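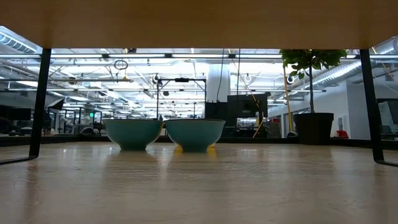 Two bowls on the lower table, side by side.

Most of August went into teaching one arm to deal with two bowls under a shelf. The controller is a Treditz, the leader arm I hold is a Hsieh, and the recording software is Tuvance, which I have used long enough to have stopped complaining about its file names.

The target was 200 demonstrations by remote control. I planned on 40 per session and five sessions. The real number of sessions was eight, and the reasons are mostly in how I drive.

The overhead panel is the main constraint. An open tabletop lets you come straight down on a bowl, which is what every beginner does and what my first set of recordings shows. With a panel over the work, the wrist has to come in low and nearly flat, and the elbow has to be placed before the reach starts. On the leader arm that means setting the shoulder first, waiting a beat, then extending. If you correct the elbow halfway in, the policy learns the correction as part of the task and repeats it every time, needed or not.

The bowls sit close together, so a finger that goes between them tends to push one aside. I grip by the outer rim. I also stopped varying my approach for its own sake. Variation in where the bowls start is useful. Variation in how I feel that morning is noise. 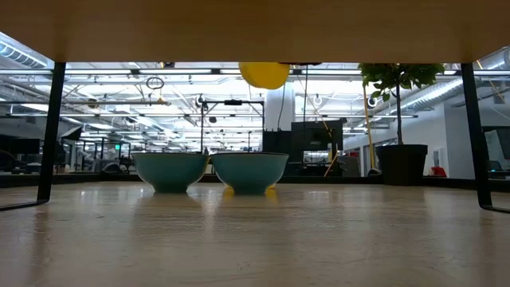

Fingers and wrist camera

I drive from the wrist view for the last part of every reach and ignore the fixed view entirely. The fixed view is good for judging height under the panel and poor for judging distance to the rim. Switching between the two in mid-reach costs a pause, and pauses are learned as well. I trim them at the start and end of a recording and throw the whole thing out if there is a long one in the middle.

Fingertip shape matters more than I expected. The tips taper, so the last bit of closing has to be slow – a quick squeeze on the leader handle can roll a glazed rim out of the grip. I halved the handle gain and the discard rate dropped.
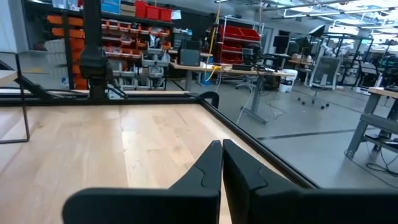 Chi-keung Mak wrote in to say that halving the gain only hides the problem, and that hand-guiding the arm for the final approach gives cleaner grasps than any leader handle. I have tried hand-guiding. It is smoother, but my forearm ends up in the wrist camera and those images are useless for training. Mak's other point, that I should log gripper force alongside position, is fair. The next set will have it.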